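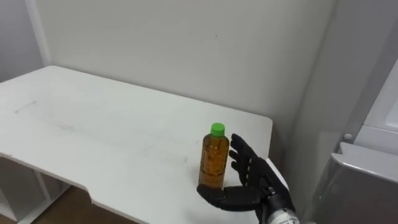
Amber liquid in a small bottle with a green screw cap.

Bottled Tea at Home: Your Questions

We get a lot of letters about cold tea at Foner, more in the warm months but a surprising number in November too, so we've gathered up the ones that come around most often. If yours isn't listed, write to the Calloway shop and we'll do our best (we answer the mail on Thursday mornings, so please be a little patient with us!).

How much tea should I use for one bottle?

For a small bottle we like two teaspoons of loose leaf, or two ordinary bags, and cold water up to the shoulder. If you're using our Jaltine blend, which is cut quite fine, start with a teaspoon and a half and see how you get on. You can always make the next one stronger, and most people do.

How long does it need to steep?

Overnight in the refrigerator is the easy way, and it's what we do ourselves. If you'd like it sooner, brew it hot and strong for five minutes, take the leaves out, and let it stand on the counter for 15 minutes or so before you add cold water and put it in the fridge. Please don't pour boiling tea straight into a plastic drink bottle. Use a heatproof jug for that part.

My tea looks cloudy. Did I do something wrong?

Probably nothing at all! Strong black tea often clouds when it's chilled quickly, and it's only the natural parts of the tea coming together in the cold. A splash of hot water stirred into a glass will usually clear it. If it smells sour, or there are strings or fuzz in it, pour it out and wash the bottle well. 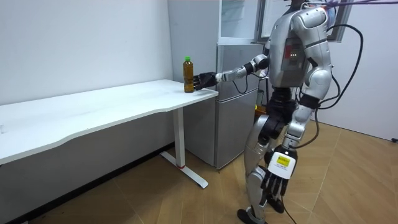 Can I store the bottle lying down?

It's better kept upright. Screw caps on reused bottles loosen a little with time, and a slow drip across a refrigerator shelf is a sticky thing to clean up, especially if you sweeten your tea.

How long will it keep?

We say three days in the refrigerator, with the cap on tight. Tea with fruit or fresh mint in it is best finished the day after you make it.

How do I get the smell of old tea out of a cap?

Soak it in warm water with a spoonful of baking soda for an hour, then go around the inside of the threads with an old toothbrush. Peach tea is the stubborn one, and may want a second soak.

Do you sell empty bottles?

We do, at the Calloway shop and at our counter in Ivis, singly or by the box. Caps are sold separately, so bring an old one along if you want to match the size.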